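Notebook, safe routes project (walking survey and personal alarms)

Carried over from the last entry, so that it is all in one place.

The Mendano grant is confirmed at 1755 pounds for this stage. It covers printing, the second batch of alarms and the bus fares for the walkers. It does not cover the light meter repair. Dolores has asked whether we can move money from printing to repair and is waiting for a reply. Until then we share the old meter, which reads low when the battery is going. Write the battery state next to every reading, please. Two pages from the spring are useless to us for want of it. 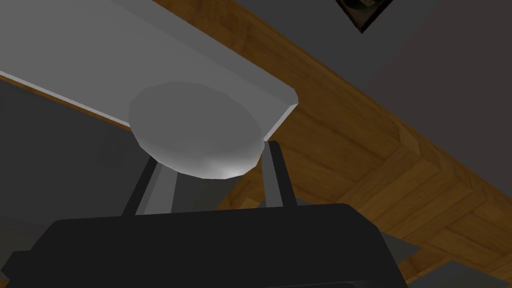 The question wording still needs settling before the forms go out again. "Do you feel safe on this route?" gets a yes or a no and very little else. In the pilot, women who ticked yes then told the walker they never used the route after dark, or only with someone on the phone. So the tick was true for the daytime and told us nothing about the evening. Vaughn's version is "When do you avoid this route, and what do you do instead?" It takes longer to fill in. I prefer it. Dolores is worried about people giving up halfway, and she may be right about the bus stop, where they have only a few minutes.

Agreed to use the long form at the library and the clinic and the short one at the stop, and to keep the two sets apart when we type them up. 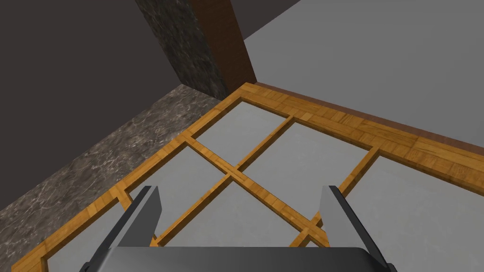 Morden, 12/6/21

Evening walk, Imrie Road end first, then the footpath behind the shops and back by the underpass. Vaughn on the meter, Dolores on the map, me writing. Dry, light wind. Started late to get proper dark, which at this time of year means everyone is home past midnight. The next full walk should be in August or later.

Imrie Road itself is fine. Lamps all working on the east side, and people about outside the takeaway until we turned off. The trouble begins at the gap between the garages. The lamp is there and it is lit, but the lime tree has grown round it and most of the light stays in the leaves. Readings on the ground beneath are close to those for the unlit stretch. On the council's list this lamp is down as working, which it is, so it will never come up as a fault. We need a separate column on the form for "working but blocked".

Footpath: the hedge is above head height on one side and there is no way off until the end. Dolores marked it as the longest stretch without an exit. Two of the long forms name this path as the reason for taking a taxi home from the late shift. Worth quoting in the report if the writers agree. I will ask.

Underpass: bright inside, dark at both mouths. You come out of it unable to see for a few seconds. Vaughn took readings at three points on each side and they drop off very sharply. I had always thought of the underpass as the problem, but the forms mostly complain about the ramp.

Of the 41 lamps on the route map we got to all but the ones behind the locked gate at the allotments. Dolores will ring about the key.
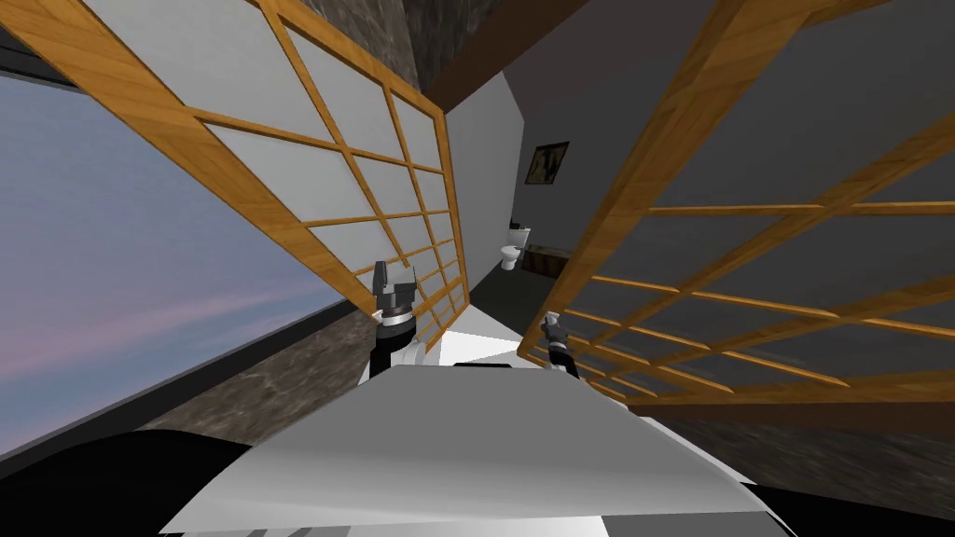 Alarms

Tested the Gundier alarms on the way, one each. The pull cord works well with gloves on. The button does not, and if you are carrying shopping you need to put a bag down to reach it. Vaughn's went off in his pocket when he bent to read the meter -- second time for that one, so it goes back in the box marked do not issue.

Sound carries well along the open road and badly in the underpass, where the echo makes it hard to say where it is coming from. I stood at the far ramp and guessed wrong. No curtains moved on Imrie Road when we set one off, so I would not promise anyone that it brings help. The leaflet says "alerts those nearby". Change to "makes a loud noise". Dolores also wants a line saying that carrying one is a person's own choice and that the path needs mending either way. Agreed.

Forms so far

We have 121 back, long and short together. The short ones are nearly all from younger women and students, so the age split follows the place we asked and should not be read as anything more. Hardly any from the clinic yet. Try the morning session, and ask if the forms can go at the desk instead of the noticeboard.

One form had a name and a full address on it. Removed and shredded. Check each form for this before it goes in the folder, and keep the folder in the locked drawer.
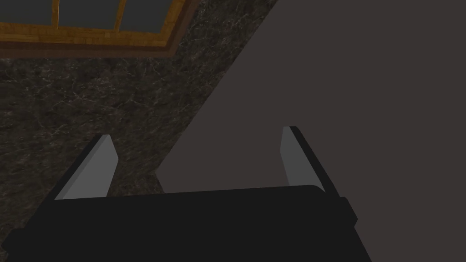
Robot gripper with two fingers, simulated view.

To do

Vaughn: type up readings, add the blocked lamp column, new battery.
Dolores: allotment key, Mendano reply, leaflet wording.
Me: ask about the two quotes, clinic desk, write to the council about the lime tree with the readings attached.

Map is in the drawer under the forms. The pencil marks near the garages are mine and have not been checked.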